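Print
E-mail

Second Progress Report to the Shimada Fund
Stukmont Evening Reading Program for Adults
Prepared by Haruto Ueda, program coordinator
April 7, 2018

Dear members of the board,

I am pleased to send you the second report on the evening reading program in Stukmont. The first report covered the period until December. The present report covers the months after it, and it also answers the two points you raised in your letter: the late delivery of the workbooks, and the number of learners who stop before the end of a course.

1. Enrollment and attendance

In this period 348 adults were enrolled in the program. Of these, 245 finished the course for which they registered. The others left at different moments, and I will come back to them in section 3. We have 11 groups at present, and no group has more than 30 places. The two beginner groups are full and have a waiting list.

Attendance is strongest in the groups that begin after the evening meal. We had expected that the early groups would be more popular with parents, but many parents have told our teachers that the hour after school is the most difficult for them. For this reason we would like to move one early group to the later hour. It needs no extra money, only a different arrangement for the keys of the building.
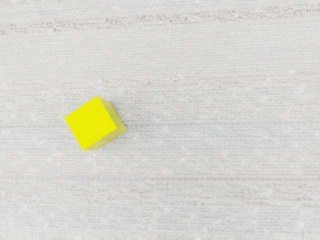 2. Teaching materials

The workbooks from Sulisex arrived late, as you know. Volume 1 came on time. Volume 2 came when the middle groups were already in their fourth week, and in the meantime the teachers used copied pages and short texts from the local newspaper. I want to say that this was done with much care. Several learners have asked to continue with the newspaper, because the subjects are closer to their life: bus times, rent, the prices at the market, the notices of the town office.

We have now agreed with Sulisex that all the volumes for the autumn will be delivered before registration opens. The agreement is in writing and the price remains the same. I have also ordered a small reserve of Volume 1, as beginners sometimes lose the book or give it to a family member who wants to learn too. We do not ask for it back in this last case.

The large-print edition is still a problem. It exists only for the first two volumes, and older learners in the upper groups must read from enlarged copies. The copies are heavy and the pages come out of order. I asked three suppliers for a price to bind them and I attach the offers to this report.

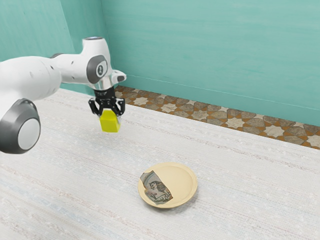

One learner in the upper group wrote to us that the large letters were the reason she came back after missing a month, and that she would prefer to have fewer texts if all of them could be printed in this way. Her teacher, on the contrary, would keep all the texts and use larger print only where it is requested. I think both opinions are reasonable. We will try the teacher's way first and ask the group again in the summer.

3. Learners who leave before the end

You asked me to look at this more closely. We called or wrote to every person who left, and most of them answered. The most common reason was a change of working hours. The second was moving to another town, often to Stiltuton, where there is more work in the warehouses. A smaller group said that the level was too easy or too difficult for them.

For the first reason we can do something. From the next course, a learner may change to a parallel group at any time without a new registration. The teachers have asked for a simple sheet which shows what each group has read, so that a person who changes does not read the same chapter two times — or miss it completely. The sheet is ready and has been tried in two groups.

For those who move to Stiltuton, I have written to the library there. They have a reading circle but no course for beginners. They are willing to receive our learners from the middle level. I will visit them before the summer and see the room and the hours.
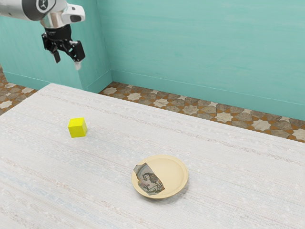 Stukmont program, second reporting period.

For the question of level, we have made the placement talk longer. Before, it was only a short text and a few questions. Now the learner also writes a small note about any subject and reads it aloud. It takes more of the teachers' time in the first week, but two teachers have already reported that fewer people needed to change groups afterward.

4. Teachers

We have lost one teacher, who returned to full-time work at the high school, and we have found a replacement. All the teachers took part in the training day on reading aloud. Their comments were positive about the morning and less positive about the afternoon, which was too general for people with many years in the classroom. Next time I would prefer to spend the afternoon visiting each other's lessons.

The question of pay for preparation time is still open. At the moment we pay only for the hours of teaching. I do not ask for a decision now, but I would be grateful if the board could put it on the list for the next meeting.

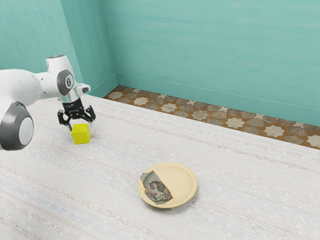 Good teachers are not easy to find for evening hours, and the town college pays for preparation. If we wish to keep the same people for a second year, we should be able to offer them something similar, even if it is a small sum for each course.

5. Budget

Spending remains inside the approved budget. We spent less than planned on printing in the first weeks and more than planned when the copied pages became necessary, so that the two lines nearly balance. Rent and heating were as expected. The travel line has not been used, and I ask your permission to use a part of it for the bus tickets of learners who live outside Stukmont. The detailed table follows as a separate file.

6. Plans for the next period

— Open registration for the autumn courses, with the new placement talk.
— Move one early group to the later hour.
— Choose a supplier for the binding of the large-print copies.
— Visit the library in Stiltuton and report to you on the result.

I remain available for any question on the points above, and I would welcome a visit from a member of the board to one of the evening groups.

With respect,
Haruto Ueda

Print
E-mail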